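Left arm does not hold position after emergency stop

Forum: Two-arm cells / Faults and safety

leif_dahlgren
September 16, 2025

Hello all. I work with a two-arm table where the arms pick snacks and drinks and put them on a tray. 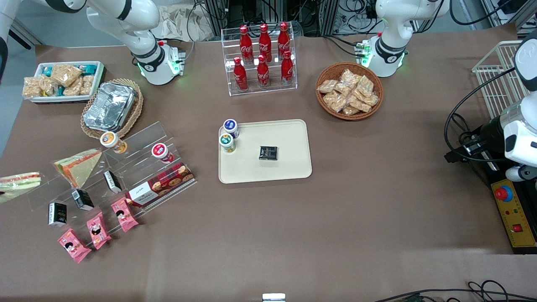
The problem is with the left arm. When I press the red button, both arms should stop and hold. The right arm does this every time. The left arm stops, and then after one or two seconds it sinks. The gripper comes down 9 cm, sometimes a little less, and then it holds again. No error is shown in the log. I see only "stop received" and "brake closed", and the brake line has the same time stamp for both arms.

I noticed it first when the gripper came down on a packet and pressed it flat. Chips are not important, but my hand was near there a moment before.

What I tried until now:
– restart of both controllers
– new cable between the stop box and the left controller
– payload set again to the correct gripper weight
– stop from the software instead of the button (same result)

The arms have done 174 hours since June. Has someone seen this?

marten_k

Payload setting. It is always the payload setting. If the controller thinks the gripper is heavier or lighter than it is, the arm moves when the control changes over.

leif_dahlgren

Thank you, but I wrote that I set it again. I also weighed the gripper on a kitchen scale. The number in the controller is correct.

pavla.r

I don't agree with marten here. A wrong payload gives you a small jump at the moment of the change, in the first instant. A slow sinking after one or two seconds is something different. This sounds like the motors hold the arm for a short time, then the power goes off, and the brake in one joint is slipping until it catches. Which joint moves? Put a strip of tape across every joint, draw a line over the gap and press the stop.

marten_k

With 174 hours a brake does not wear out. I have arms in Timau with many times more.

pavla.r

Wear is not the only way. Grease on the brake disk does the same thing, and it can be there from the first day.

l_leclerc

Please stop using the left arm until this is clear. I say it because I read "my hand was near there". The button is the last thing you can trust in such a cell, and at the moment you can't trust it on one side. Remove power, support the arm with a block, and then look for the reason.

Also, how is your stop time set? On our table in Irkberg there is a delay between "stop received" and power off. It was 300 ms when we got it, and someone before me had made it longer. During the delay the motors hold everything nicely and you don't see that the brake is weak.

Laurier Leclerc

leif_dahlgren

I did the tape test with an empty space under the arm and me standing away from the table. Joint 2 moves, the shoulder. The lines on all other joints stay together. I repeated it with the arm folded close to the base and there it almost does not sink. With the arm stretched out it is the full distance.

The delay is 300 ms on both controllers, so this is not the difference.

pavla.r

Then it is the brake on joint 2. Folded arm means less load on the shoulder, so it fits.

marten_k

OK, for joint 2 only, I accept. But I would still swap the two controllers before I open anything. If the sinking goes with the controller, you saved yourself a day of work.

l_leclerc

The swap is a fair test, but do it with the arm supported. And don't open the joint yourself if the arm is under warranty. Who sold it to you?

leif_dahlgren

It came from Flarham. I swapped the controllers this morning. The sinking stays with the left arm, so the controller is good. Flarham asked for a video and for the log, and I sent both. They want the whole shoulder unit back and will not send only the brake.

One question for Laurier: can I run the cell with only the right arm while I wait? The left one would be without power and folded down.

l_leclerc

I would say yes, if it is tied down and not only folded. Tell the software it is gone too, otherwise the planner may still try to give it work. And test the button with the right arm stretched out, with something heavy in the gripper. You tested it many times, but maybe only in the easy position.

tomasz_b

Reading this with interest. We have an Avram stand with the same shoulder type and I never tried the stop with the arm stretched. Will do it tomorrow.

leif_dahlgren

Right arm tested stretched, with a full bottle in the gripper, 107 stops. It did not move in any of them. The left arm is tied down and its power plug is in my drawer. I will write again when the shoulder unit is back.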